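Disposable Cutlery in a College Cafeteria: Use, Waste and the Return Option

Project report, Materials and Society
Author: Fiifi Laryea
Submitted: 2018-03-13

Summary

This report looks at how single-use plastic cutlery is handed out and thrown away in the Mokotgate cafeteria, and whether a change in how it is offered would reduce the amount used. Cutlery was weighed and sorted over nine lunch periods. A short questionnaire was given to diners, and the kitchen manager was interviewed. The main finding is that a large share of the cutlery in the waste had no food residue on it. Moving the dispensers away from the tray line is recommended before any change of material is considered.

1. Background

The Mokotgate cafeteria serves lunch to students and staff from two buildings. Metal cutlery was used until the dishwashing room was closed for repairs. Plastic cutlery was brought in as a temporary measure and remained after the repairs were finished, as the metal stock had by then been reduced by loss.

The current cutlery is bought from a distributor, Brovero, in mixed cartons. Each carton holds forks, knives and spoons in equal number. The kitchen cannot order spoons separately under the present contract, and this has some effect on the results, as described in Section 4.

Two plastics are common in light disposable cutlery. Polystyrene is stiff and cheap but breaks with sharp edges. Polypropylene bends more before it fails and tolerates hot food better. Neither is accepted by the local recycling service in the form of cutlery. The pieces are small and fall through the sorting screens, and they are normally soiled. All cutlery discarded in the cafeteria therefore goes to general waste.

2. Method

Waste from the three cafeteria bins was collected at the end of each lunch period. Cutlery was removed by hand, using gloves and tongs, and sorted into forks, knives and spoons. Each group was divided again into soiled and clean. A piece was recorded as clean if no residue could be seen on the working end under a desk lamp. 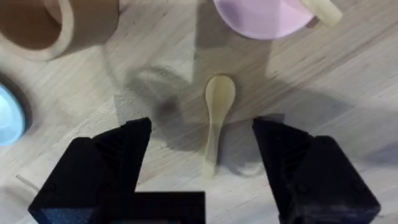
Figure 1. Small plastic spoon.

Pieces were weighed in batches on a kitchen scale and not one at a time, because the scale did not give a steady reading for a single spoon. The mean weight was found by dividing the batch weight by the number of pieces. Broken pieces were matched where possible and otherwise left out.

The questionnaire had four items and was left on the tables. It asked how many pieces the diner had taken, how many were used, whether the diner owned reusable cutlery, and whether the diner would carry it. A total of 77 forms came back. Two further forms were blank and were not entered.

The interview with the kitchen manager took place after the sorting was complete. Notes were taken by hand and checked with the manager afterward.

3. Results

3.1 Sorting

The daily total varied with the menu but was usually close to 300 pieces. Forks were the largest group on every day except the two soup days, when spoons were. Knives were the smallest group by weight.

The clean fraction differed strongly by type. Most forks were soiled. Knives were the reverse: on days when the main dish was pasta or rice, the greater part of the knives in the bins were clean. Clean spoons were found on all nine days, including the soup days, often still wrapped in an unused napkin with a knife.

3.2 Questionnaire

Among those who returned a form, 60 percent said they had taken at least one piece they did not use. The reason written most often in the margin was that the choice of cutlery comes before the choice of food. Reusable cutlery was owned by fewer than half, and only a few of these carried it regularly. Several respondents mentioned having nowhere to rinse it.

3.3 Interview

The manager confirmed that knives build up in the storeroom and are put out in larger numbers to clear space. The dispensers were placed at the head of the line for reasons of crowding – a second stop near the tables had caused a queue in the past.

4. Discussion

The results suggest that position matters more than material. A diner who reaches the dispensers first takes one of each. The mixed carton adds to the effect, as there is no cost to the kitchen in giving out surplus knives.

Replacement with a plant-based product was considered. The Nellik range is sold as compostable, but only in an industrial plant, and no such plant accepts waste from the college. Under present conditions it would go to the same place as the plastic.

A return to metal was also considered. The dishwasher, a Tseng rack model, has spare capacity outside the peak. The limit is labor at the sorting window and the rate of loss. No figure for loss was available, and none has been estimated here.

The study has several weak points. Takeout meals were not covered, so any cutlery carried out of the building is missing. The clean category relied on visual inspection by one person. The questionnaire was voluntary and probably drew people with an interest in waste.

5. Recommendations

5.1 Move the dispensers to the far side of the register and repeat the sorting in June.

5.2 Ask Brovero for single-type cartons when the contract is renewed.

5.3 Install a rinsing tap beside the tray return. The pipework already runs behind that wall – the cost should be limited to the basin and fitting.

5.4 Record metal cutlery loss for one term in the staff dining room, where metal is still used.

Appendix A contains the sorting sheet. Appendix B contains the questionnaire form.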